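Forum > Integration and Software > Perception > Container state

Empty white tote reported as occupied, and the release step never runs

Posted by: Gevton Integration Desk

We are responsible for the software on a small tote-handling cell at our Flundham site. White totes and blue crates share neighbouring roller lanes, and a task planner written in house decides when each container may be released. The planner asks the perception service one thing at the end of each cycle, namely whether the white tote is empty. In a proportion of cycles the service replies that it is occupied when it is not, and the planner then requests a further pick that cannot succeed. Views from the cell are attached.

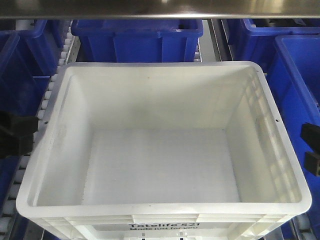
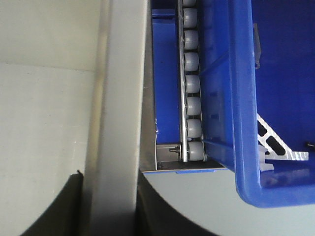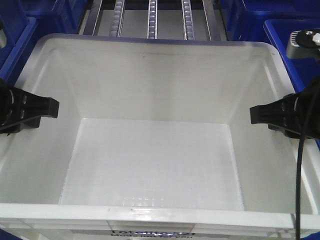 The emptiness check works as follows. A region of interest is set by hand for the tote floor and the lower part of the walls. The current view is compared with a stored reference taken on the day of commissioning, and any connected group of changed pixels larger than a fixed area is counted as an object. If the count is zero, the tote is declared empty. The wrist camera is used only for locating parts during the approach and has no part in the check.

Our log for the last review period holds 900 cycles. In 87 of these the tote was reported as occupied and an operator subsequently confirmed that it was empty. There were 3 cycles in which the opposite occurred and an object was missed. The second figure is the more serious for our customer, and we would not wish to reduce the first at the expense of the second.

We have attempted the following without a satisfactory result:

- raising the minimum area, which lowered the false reports but increased the missed objects;
- blurring both views before comparison;
- retaking the reference at the start of each shift, which helped for the first hour and then ceased to help.

We should be grateful for advice on whether the comparison method can be retained, or whether a trained classifier is the accepted approach. We should also like to know whether the decision ought to sit in the planner or in the perception service. The release must be automatic by the end of March.

Posted by: Fadime Gezer

The method can be retained for a while, although I would advise you to stop treating a single view as evidence. I maintain the perception package for the Boros line and we encountered the same difficulty with pale containers.

Please check first where the region of interest is anchored. If it is fixed in image coordinates, a tote that stops a few millimetres further along the rollers will present its inner edges in a different place, and a pale plastic wall meeting a pale plastic floor will produce a long, thin group of changed pixels. You can test this without altering the cell. Save the difference image for each of the 87 cycles and sort them by the shape of the largest group. Should most of them be thin and parallel to a wall, your fault is registration and no threshold will cure it. The remedy is to fit the four sides of the rim in every view, warp the tote to a standard rectangle, and only then compare.

Secondly, one reference is too few. Totes of the same model differ in scuffs, moulding marks and small specks of dirt. We hold a set of references from different totes and keep, for each pixel, the range of values seen across the set. A pixel is counted as changed only when it lies outside that range by a margin. Our set contains 756 views and is rebuilt whenever a new batch of totes arrives. A smaller set would serve you at the beginning.

Thirdly, mask the tool. If the fingers may be inside the tote when the view is taken, either project the tool model into the image from the joint positions or have the planner command a retreat pose and wait for the motion to settle. The retreat pose is simpler and I would begin there. Do confirm that the view you receive was exposed after the settle signal. We lost several days to a buffer that returned the previous one.

As to where the decision belongs, the perception service should return three states: empty, occupied and uncertain. It should not be asked to guess. The planner should hold the policy. On uncertain, ours takes a second view, and if that is also uncertain it calls the operator. Your missed objects will then be governed by the margin between empty and uncertain, which can be set cautiously without causing useless picks.

A classifier is a reasonable later step, but you would need the rectified views to train it in any event.

Posted by: Flumis Support Forum Member

Have you tried automatic exposure off? It was this for us. White totes and blue crates in the same view will push the exposure up and down depending on how much blue there is.

Posted by: Gevton Integration Desk

We thank both contributors. Automatic exposure was enabled and has now been disabled, and the reference has been retaken. We have also sorted the difference images as suggested. The greater part show thin groups along the rear and right-hand walls, and rim fitting has accordingly been placed ahead of the classifier in our plan. The three-state reply has been agreed in principle. It requires a change to the message definition, and the planner team has asked that the old field be kept until its own tests have been rewritten.

One point remains open. The rim fit is unreliable when a finger crosses the front edge, and we have yet to decide whether three visible sides are sufficient for the warp.

Posted by: Fadime Gezer

Three are sufficient if the tote dimensions and camera calibration are known. Fit the pose of the tote as a rigid rectangle instead of four independent lines, and reject the view if the residual is large. Return uncertain in that case.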